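Will a machine ever tidy the hall for us?

From the Hattar household newsletter, members' pages

Every so often a reader writes in to ask when the robots are coming to do the housework, and I always mean to give a proper answer and then run out of room. The question has come up so often this year (the spring mailbag alone would have filled this page twice over, and the one in May was worse) that I've been given a decent stretch of column for it at last, so put the kettle on, because I intend to use it all.

First, a word on what we mean by a chore. When I asked you in the last survey which job you would hand over tomorrow if you could, 303 of you said something to do with the floor by the front door. Shoes, mostly. Shoes in a heap, shoes kicked under the radiator, one shoe on its own with its partner halfway up the stairs. I was expecting ironing, I must say, or the oven! But the more I thought about it the more sense it made. Ironing you can put off until you need the shirt, while the shoes are there every single time you come in with the shopping.

So shoes it is. And as jobs go, it's the sort of thing a child of four can do when bribed. You find the pair, you turn the toes the same way, you put them on the shelf.
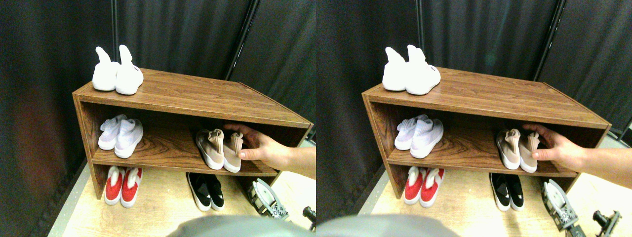
The trouble is that "you find the pair" hides a great deal of cleverness that we never have to think about. We know a left from a right without looking properly. We know that a soft knitted shoe will fold up in the hand and that a walking boot won't, and we change our grip before we've touched either of them. If one topples, we catch it, or we let it go and pick it up again and think no more of it.

The team at Starasau, who have been kind enough to answer my letters at some length, tell me that soft shoes are among the hardest things they work with. A stiff box is always the same shape. A knitted upper is a different shape every time it is put down, and the collar flops about as it pleases. Their rack-and-shoes trials come under a project called Flelleck, and I've been following it since it was hardly more than a list of household jobs that somebody thought were worth trying. Shoes were seventh on that list, as I remember, after mugs and before cushions.

What I like about Flelleck is how ordinary the tasks are. I've been to my share of shows where a gleaming thing on wheels hands a lady a flower, and everybody claps, and I come away no wiser as to whether it could find a pair of slippers. Starasau have chosen a plain shoe rack with a flat top, a single shelf and a bit of floor underneath, very like the one I have at home, and they've kept to trainers and slip-ons of the kind that any family might have.
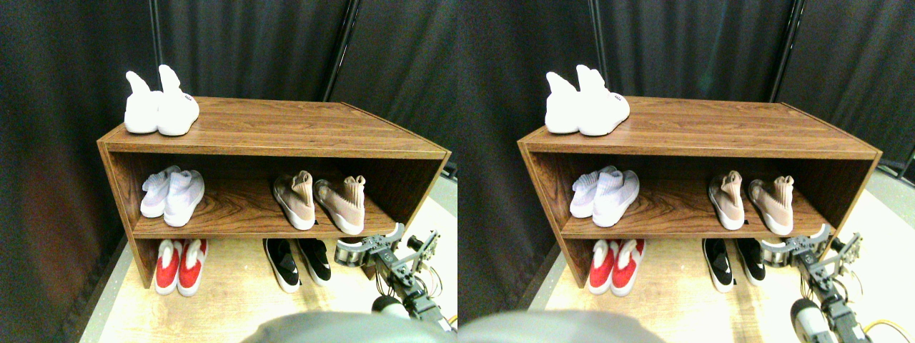 Now, how well does it go? I asked for figures and was given some, and I pass them on with the usual warning that one workshop's figures are only that. Out of 3407 tries with a single shoe, which is a number that made me want a lie down, the arm managed a clean pick and a tidy placing in a fair share, and the team would rather I didn't print a percentage until they've been through them all. I think that's right of them, even if it leaves me with a hole where my best sentence was going to be.

They were more forthcoming about what goes wrong. Toes catch on the front edge of the shelf. A shoe goes in nicely and nudges its neighbour. The second shoe of a pair is often harder than the first, for there's less room to let go of it in, and anyone who has tried to park next to a badly parked car will have some sympathy there. Speed is the other thing. A person sets down a pair in a moment on the way to the kitchen, and the arm, as it stands, wants a good deal longer than that and likes the lighting to be just so.

There's the matter of the shelf itself, too. An open rack against a plain backdrop is a kindness to a machine. Your hall has coats hanging in the way, an umbrella, the dog's lead, post on the mat and quite possibly the dog. 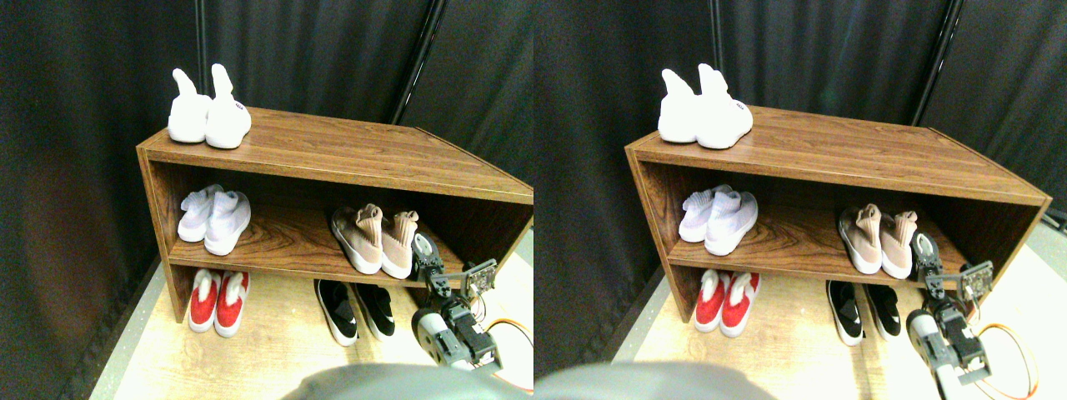 Wosutach, 18 December 2019

I finished this piece on the train home from Starasau's workshop, with my own shoes wet through, and I'd like to add a few practical thoughts for those of you wondering whether to wait.

Don't wait. If what you want is help with the floor, the little round vacuum cleaners have come on nicely and several of you swear by them, although they do ask you to pick the shoes up first, so we're back where we started. For lifting and putting away, I'd be surprised to see anything in an ordinary home for a good few years yet. The shop floor may well get there sooner, where the stock comes in boxes and the shelves can be built to suit the machine.

In the meantime a reader's tip from last month still stands: give each person in the house one bit of the rack and no more, with the most-worn pairs at floor level where they can be pushed in with a foot. I tried it for a fortnight and it held up well until we had visitors.

Do keep your letters coming on this one. I'm hoping to go back to Wosutach in the new year and I'd be glad to take your questions along with me, particularly from anyone who finds bending difficult and would have a real use for such a thing. Write to the usual Hattar address and put "Shoes" on the envelope.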